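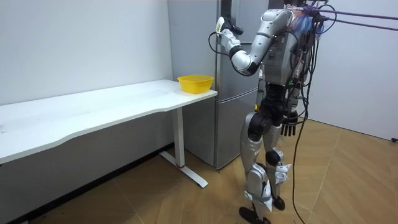 第二章 送茶的人

门开了一条缝，先进来的是茶的味道，然后才是可妮。

她的全名是Khanyisile Chauke，莫克盖蒂星（Mokgethi）护卫队的副队长。队里的人都怕她。可是在这个房间里，她端着两个杯子，不知道应该先放哪一个。

“你没有睡。”友美说。

“你也没有睡。”

村上友美（Tomomi Murakami）坐在窗户下面，腿上盖着护卫队的灰色毯子。她来到佩森赛德港（Pesonside）已经九天了。第一天，可妮从货舱里把她抱出来的时候，手腕上的印记突然发热，像有人用手指按住了那里。按照莫克盖蒂的老规矩，这就是命定之人的意思。可妮没有把这件事告诉任何人，也没有告诉友美。

“克莱泰蒂（Cletetti）的船今天晚上停在外环。”可妮说，“他派人来问，港口里有没有一个地球女人。”

友美的杯子停在嘴边。“你怎么回答？”

“我说，港口里登记的居民有2,702个人，请他自己一个一个去问。”

友美笑了一下，很快又不笑了。她知道克莱泰蒂是什么样的人。他在她的脖子后面留下了一个小小的伤疤，下雨以前会疼。

“他会去问的。”她说，“他很有耐心。”

可妮在她旁边坐下来。地板很凉，她没有脱靴子。外面，装货的钟声响了两次，一艘马基尔级（Makier）的旧船慢慢离开码头，船灯把墙照成黄色，又照成黑色。

“那艘船，”可妮说，“下一次是凌晨三点走。船长欠我一条命。坐那艘船，到你们的殖民地大约要900个小时。”

“你让我一个人走？”

可妮看着自己的手。她用这双手打过很多仗，从来没有抖过。现在她把手放在膝盖下面，怕友美看见。

“如果你留在这里，他会找到你。我是士兵，我知道怎么死，可是我不知道怎么看着你死。”

房间里安静了很久。友美把毯子掀开，分了一半给她，然后拉过她的手腕，把袖子往上推。印记是亮的，淡淡的蓝色。

“第一天我就看见了。”友美说，“我在等你自己说。”

可妮觉得脸很热。她想说几句像副队长的话，但是一句也想不出来。

“我的也是。”友美的声音很小。她转过身，把头发拨到一边。在那个伤疤的旁边，有一点同样的蓝色，好像刚刚才醒过来。

走廊里传来脚步声，不是护卫队的靴子。可妮站起来，把灯关了，另一只手还拉着友美。

“三点，”她在黑暗里说，“我们两个人一起走。”

脚步声在门外停住了。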